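Chapter 2. The Small Business and Its Storage

Jun 17, 2023 - by the Kullden textbook group
14 shares - 2 comments

Every business that sells goods must keep them somewhere before they are sold. In this chapter we study how a small firm decides how much to keep, and what this decision costs.

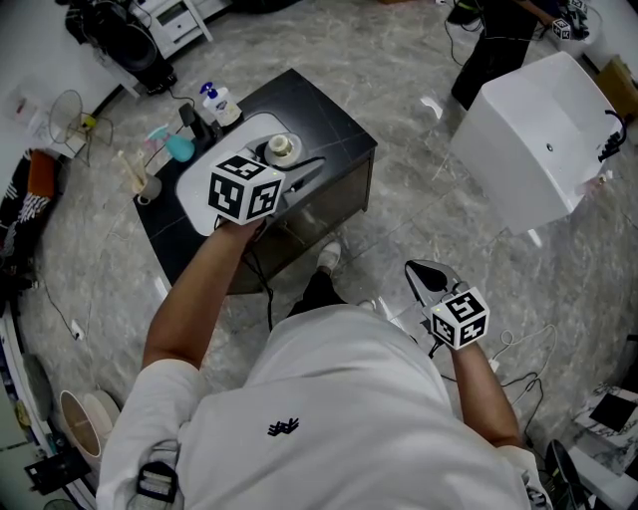

The goods which a firm holds for later sale are called its inventory. Materials for packing are also counted, even if the customer never asks for them. Many new owners forget this second group when they prepare their first budget.

Let us take the firm Nalex, in the town of Zolitz. It sells table lamps by mail and began with one rented room. In January the owners bought 1,000 lamps at once, because the supplier, Akbari, offered a lower price for a large order. The price was good, but the room was soon full, and a second room had to be rented for 3,000 a year. After this the saving on each lamp was very small.

We call such an expense a holding cost. It includes rent, insurance, damage, and also the money which is tied up in the goods - money that could be used for wages or advertising.

The opposite mistake is also common. A firm that orders only 20 lamps at a time pays for delivery again and again, and it may lose a customer who does not want to wait. In Section 2.1 we will compare these two kinds of cost and learn to draw them on one graph.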